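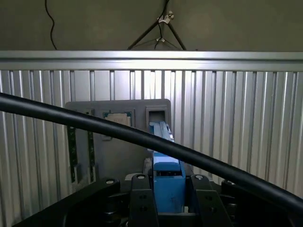 Unwanted Electrical Goods in Lalley: How Households Keep, Repair and Dispose of Them

Student project report, Environment and Society module
Submitted 4 February 2023

1. Purpose of the project

The project examined what residents of Lalley do with electrical goods they have stopped using. The question was set by the module team in general terms and was narrowed by the group to household items small enough to be carried by one person. Washing machines, cookers and other large goods were left out, as these are normally taken away by the shop that delivers the replacement.

The town has two places where small electrical goods may be handed in. The first is the civic site on the Anoner road, which accepts all types. The second is the counter at Braletti, a repair shop in the old market hall, where goods are taken on the understanding that they may be mended and sold or broken up for parts. Both are free to residents. The group wished to know how well each was known, how far it was used, and what became of the goods that reached neither.

2. Method

A printed questionnaire was delivered to 807 addresses in August. The addresses lay in seven streets, chosen to give a mixture of terraced houses, flats and newer homes at the edge of the town. Residents could return the form by post, or leave it in a box at the library. A total of 380 forms came back, and all of them were complete enough to be used.

The form asked which goods were being stored unused, how long they had been kept and why. It then asked whether the household had used either collection place. A blank space was left at the end for any further remarks. This space proved more useful than had been expected, and much of section 4 is drawn from it.

Members of the group also spent a morning at the civic site and an afternoon at Braletti, with the permission of both. Visitors to the two places were not interviewed. The staff answered questions about opening hours and the general condition of what is brought in, and their answers were written down at the time.

3. Storage in the home

Most households that replied were keeping at least one electrical item they no longer used. Mobile telephones and their chargers were mentioned most often. Kettles, irons and hair dryers were seldom kept, and several residents stated that these went straight into the general bin when they failed. Computers stood apart from everything else. They were kept for longer than any other item on the form, often through a change of address.

Two reasons were given for keeping a computer. One was that it had cost a good deal when new and it seemed wasteful to part with it. The other was concern about photographs and letters stored on it. Residents who gave the second reason did not in general know how such material could be removed, and few had asked.

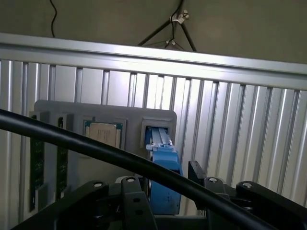
One resident wrote that she would gladly hand in her old computer tomorrow if somebody at the counter would clear it in front of her, and that a promise on a leaflet was of no use to her. A number of others made the same point in fewer words. The group considers this to be the clearest single finding of the survey, and it is taken up again in section 6.

4. Knowledge and use of the collection places

The civic site was widely known. Fewer households had used it for small electrical goods than for garden waste, and some believed that a permit was needed. No permit is needed for a private car. The rule on permits applies to vans and trailers, and the sign at the gate does not make this plain. Residents without a car also pointed out that the Anoner road has no pavement beyond the bridge.

Braletti was less well known outside the streets nearest to the market hall. Households that had used it spoke well of it. Several had gone in with a lamp or a radio to be thrown away and had come home with it mended. The shop does not advertise its collection counter, and the only notice is inside the door.

Opening hours were a common complaint in both cases. The civic site closes early in winter, and the shop shuts for lunch, when people working in the town centre would be most likely to call.

5. What happens after collection

Goods left at the civic site are stored under cover and taken away by Ivanyshyn, the contractor for the district. They are sorted by type at the contractor's own yard. The group asked to visit the yard but a date could not be arranged before the report was due, so this part of the process is described only from the contractor's published leaflet.

At Braletti the work is done on the premises. Each item is first looked over and tested for electrical safety. Items worth mending are put to one side, and the remainder are opened so that useful parts can be taken out.

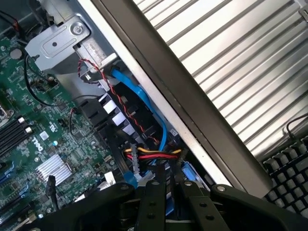 Desktop computers are regarded by the shop as among the easier goods to deal with. The case generally opens without special tools, and memory and drives can be removed and used again. Small kitchen goods are harder, as many are glued or fitted with screws that ordinary screwdrivers will not turn. Staff explained that a toaster may take longer to open than a computer and yield nothing that can be sold.

6. Recommendations

The group recommends that the sign at the civic site be reworded to state that private cars may enter without a permit.

It is further recommended that the district and Braletti agree on a simple service by which stored material is removed from a computer while the owner waits. A small charge would be acceptable to some residents, although the questionnaire did not ask about price and no figure can be offered.

A notice about the Braletti counter should be placed in the library and at the bus station.

7. Limits of the survey

Fewer than half of the forms were returned, and those who replied may take more interest in the subject than their neighbours. The questionnaire was issued only in English. August is also a holiday month, and some homes may have been empty for part of it. A copy of the form is held with the module papers in the department office.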